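Three nights at Menurent, where the road stops

By Kwan-ho Wan
June 27, 2019

The bus doesn't go to Menurent. It goes to Fullton, parks beside a shuttered bakery, and the driver turns the engine off and looks at you in the mirror until you get down. After that you're in the hands of whoever the lodge has sent. In my case a quiet man with a ute and a dog, neither of them introduced.

Forty minutes of gravel. Two gates. I did the gates.

Menurent is a private reserve, 2,913 hectares of wet forest and old grazing country folded up against the Tse River, with a small lodge in the bottom corner. It's been privately owned since the sheep went. No government money in it, or very little. What you pay for your bed goes mostly on fences, traps and one full-time ranger, and they'll show you the figures if you ask. I asked. A photocopied sheet, neat handwriting, more spent on bait than on wine.

The land first. The lower paddocks were cleared right down to the creek a century ago and they still look it, lumpy and yellow, with lines of young trees in plastic sleeves marching up the gullies. Not pretty. Further up you cross a stile and the light goes green and you're in the stuff that was too steep to log. Tree ferns well over your head. Moss on the moss. Everything drips, even when it hasn't rained, and it had rained.

Walks start early. Knock on the door at five, tea in a tin mug, out. The ranger goes in front and doesn't talk for the first half hour, then talks without stopping. Lyrebirds scratching just off the track, heard long before seen. One went through its whole act behind a log: whipbird, cockatoo, something like a squeaky gate. Maybe it was the gate. Wombat holes everywhere, watch your ankles. I didn't and have the bruise.

The Zostell track is the one to do if you've only got a day. It climbs from the back of the woodshed to a rock shelf over the river, three hours up if you stop for birds, a lot less coming down on your backside as I did. Bring proper boots. Bring a second pair of socks. Leeches at the creek crossing, small ones, keen. From the shelf you can see how the whole thing fits togther: the dark old forest, the pale paddocks, and the in-between bit where the planting from the early years has finally closed over and made shade.

That in-between bit is what they're proudest of, I think. The aim is a joined-up strip of forest from the ridge to the river so animals can move without crossing open ground. There's a gap left of maybe two paddocks, and a neighbour who hasn't decided. Everyone at dinner had a view on the neighbour. He supplies the lamb.

Nights are for gliders. You stand under a big mountain ash with a red torch and a sore neck. Nothing, nothing, nothing, then a sort of bath towel goes over your head and slaps onto the next trunk. Greater glider. I swore out loud and was forgiven. Second night we got owls calling and no gliders at all. Third night, fog, cards.

The lodge

Six rooms, timber, a long verandah with a rail wide enough for a plate. Hot water is solar with a wood booster and runs out if you're slow. Power's off at ten. Phone signal at one fence post, which has a queue. Beds are good, heavy blankets, and the sitting room has deep soft cushions and a fire that somebody is always poking. Food is plain and there's plenty: soup, the lamb, a baked pudding with too much custard if there's such a thing. Vegetarians looked happy enough.

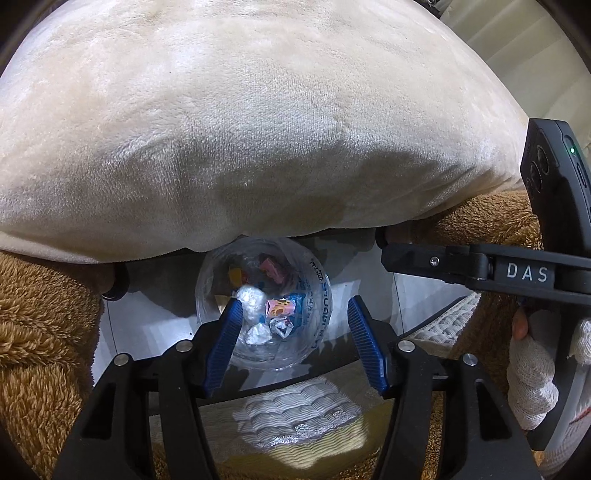
Is it worth the trip?

Depends what you're after. If you want a spa, no. The walking is steep and the weather does as it pleases, and you could easily go home without a platypus (I did, after two cold dawns at the Tse pool looking at a stick). But it's an odd and good thing to sleep on a place that's being put back. You notice the sleeves, the traps, the tags. By day two I was pulling weeds on the track without being asked.

February is dry and busy and you'll need to book well ahead. I went in winter and shared the verandah with four other people and a currawong that took my toast. Colder, quieter, better birds. Fires lit by mid afternoon.

Getting there: bus to Fullton, then the lodge pickup, which has to be arranged before you leave town as there's no ringing from the bus stop. Driving yourself is fine in anything with a bit of clearance. Shut both gates. The creek ford comes up fast after rain and they will tell you to wait it out on the far side, so pack a sandwich and somthing to read.

Related stories
Slow boats and mud: a week on the estuary
What to pack for a wet forest
Five night walks for beginners
Farm stays that do a decent breakfast

Contact us | Advertise | Subscribe | Copyright 2019, all rights reserved | Back to top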